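May 14, 2007

Up at 6, no hot water again. Wrote to Keskinen about the boiler, third letter. Porridge. Ran for the Ridville bus and got it, just, with one shoe undone.

Choir all morning. Clindoretti piece still a mess from bar 2 of the slow bit, altos flat, me flatter. Liya says breathe lower. I am breathing as low as I can. Jouko stopped us so many times I lost my place and sang the wrong page with great confidence. Elli laughed so hard she had to go out. Concert bill has come in at 2,122 with the hall hire, and we've got 300 in the tin. Raffle then. Oskari wants a sponsored sing, twelve hours, says his cousin's lot did one in February and raised a fortune. I'd be hoarse by lunch.

Cheese roll on the wall outside. Cold wind but sunny. Rang Mum, she's had her eyes tested, new glasses, doesn't like the frames, will wear the old ones till she falls over something.

Must remeber: stamps, Nelli's birthday card, ring dentist, black skirt hem.
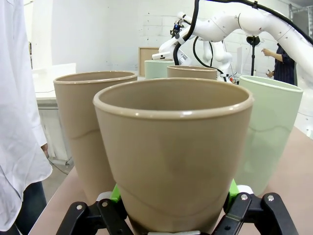

Evening

Tea late. Beans, the last two eggs. Tan plastic cup is the right size for the basil, wide at the top and narrow at the bottom, so might move it in there tomorrow if I can find something to make holes with. The seedlings are getting leggy on the sill. Should have thinned them last week and didn't.

Nelli round at eight with the Nullis catalogue. Wants us all in matching scarves for the concert, dark green. Nice green but the price! Said I'd think about it. She stayed till gone ten talking about the flat upstairs from hers, who has moved out, who might move in, whether they'll have a piano. Couldn't get her off the sofa. Fond of her though.

Tried the slow bit again after she left, quietly, in the bathroom. Better. The top note is there if I don't think about it. Neighbour knocked on the wall so thats that.

Hem not done. Dentist not rung. Card bought but no stamp. Bed. Alarm for 6, and find the other glove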